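Notes for the Norgate library talk, 09/08/2018
Finlay Ritchie
(slow down, drink water, don't skip the vacuum bit this time)

Hi everyone, thanks for coming out on a cold Thursday night! Şengül asked me to talk for half an hour on whether a machine can do your chores yet. Short answer: a couple of them, if you tidy up first. Ask who owns a robot vacuum. Ask who has rescued it from under the couch this week. (Wait for hands.)

So the vacuum works because floors are flat and it's allowed to bump into things. Same with the dishwasher, really, we do the hard part when we load it. Where it gets tricky is anything you'd pick up with your fingertips. Towels, grapes, a cardigan with one sleeve inside out. And my favourite, flowers. My mum ran a florist's for 16 years and she could strip and tie a bunch while arguing on the phone. 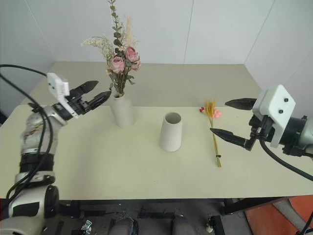 Dried flowers, two grippers. Roses and eucalyptus in the vase, a tied bundle still lying on the table.

Leave this one up for a bit. Get people to think about how they'd lift that bundle. You'd pinch near the tie, probably, and you'd feel the stalks start to give before they snapped. Two hard fingers get a lot less to go on. And the berries and little blossoms are right where a clumsy grab does the damage. Then there's the vase, which you'd steady with your other hand without even noticing.

Hatice will ask about shop floors, she always does! Tell the Rakonwood story: they logged 864 picks of boxed hinges over a fortnight and were thrilled, then someone tried it with loose dowels and it all went pear-shaped. Same arm, same bench. Boxes are kind to robots.

If there's time, Kadir's question about cost. If not, straight to tea.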